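"It stopped when it felt like it": a fault report that took 60 pages to say very little

Kagiso Mokgethi does not like the word "anomaly". It appears 37 times in the supplier's report on the robot arm her team tests at Lurkau, and she has underlined most of them in green biro.

"It's a fault," she says. "The arm was told to stop and it carried on moving. If your car did that you wouldn't ring the garage and describe an anomaly."

The arm runs on control software sold by Dierckx under the name Horkilar. In March, during a routine pick-and-place run, an operator pressed pause on the screen. The arm finished its move, began the next one and came down on the edge of the table before the emergency stop cut it off. The operator was out of reach. The gripper was bent and had to be replaced.

Dierckx says the pause command was "queued correctly". Mokgethi has heard this several times.

"Queued behind what, though? I asked that in the first phone call. They sent me a diagram. I asked again and they sent me the same diagram in colour."

Her team then ran the job 484 times, pressing pause at different points in the cycle. The arm overran on 20 of those. Dierckx has since offered an update, and Mokgethi is trying to decide whether to believe in it. The object being picked these days is light and cheap, which was her choice. 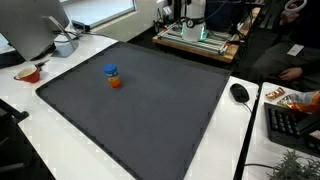

The test desk at Lurkau, with the canister on its mat and the arm's base on the table behind.

Přemysl Štefanec, who wrote much of the test plan, is a shade more forgiving. He thinks the update probably does fix the overrun. What bothers him is that the release notes do not mention it.

"There is one line about improved responsiveness," he says. "Responsiveness! I would like one line saying what was broken – then I could check it."

I put it to them both that a screen button was never meant as a safety device, as Dierckx argues in its report. Štefanec agrees. Mokgethi agrees too, with some irritation.

"Fine. Then don't make it big and red," she says.

For now the team reaches for the hard-wired stop first, and the pause button has a strip of tape over it on the screen. The repeat runs on the new version are not finished, and neither of them would tell me how they are going.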